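Norkbridge workshop's table-clearing robot learns to leave the hat alone

Members of the Norkbridge shared workshop have spent most of the winter teaching a home-made robot to tidy a table, and by January it had reached the stage of being right more often than it was wrong.
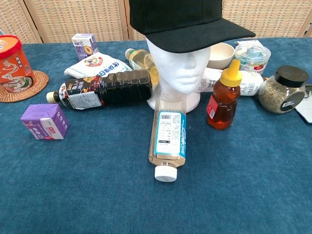
The machine is called Rirkel and lives at the end of the building nearest the kettle. It was started by Lindiwe Lekota, a retired bus timetabler who wanted something to put the shopping away and was told by her son that such things could be had for £4000. She has so far spent £466, a figure she repeats to visitors before they have taken their coats off.

Rirkel's task is simple to describe. It must look over a crowded table, pick out the bottles, boxes and jars, and move them one at a time to a shelf. It must do this without touching the person sitting there, a part played by a foam head in a black baseball cap. The head was bought for the purpose. The cap was added after early trials in which the robot took the bare white head for a large bottle of milk and tried to put it away.

"It had a firm hold of him by the nose," said Ms Lekota. "I thought, well, we can't have that at teatime."

Bottles lying on their sides have given the most trouble. Standing up, they are recognised nearly every time. Lying down, a clear one with pale liquid in it can vanish from the robot's notice altogether, particularly when it is resting against something else. The bear-shaped honey bottle, which was expected to cause difficulties, has caused none. Rirkel appears to be fond of it and will often go for it first.

The group now lays out a fresh muddle of groceries on a teal cloth at the start of each session, much of it from members' own cupboards, and lets the robot have a go. Of the last 200 attempts, 117 ended with the right item on the right shelf. The rest ended in a variety of ways, and the workshop has bought a second mop.

The arm was put together from parts of two others, one of them a Fosska kit that had been sitting in a loft. The software that decides what is a jar and what is a hat was written over several evenings by members who do not entirely agree about it, and there are currently two versions. Ms Lekota runs whichever one behaved better the night before.

A rival build, Nkuna, is under way at the other end of the same room. It is intended to fold towels. Relations between the two teams are described as cordial, although the extension lead has been labelled.

Rirkel will be shown at the workshop's next open evening, from 7pm, when visitors may bring one unopened item each for it to put away. Glass is discouraged. Hats may be kept on.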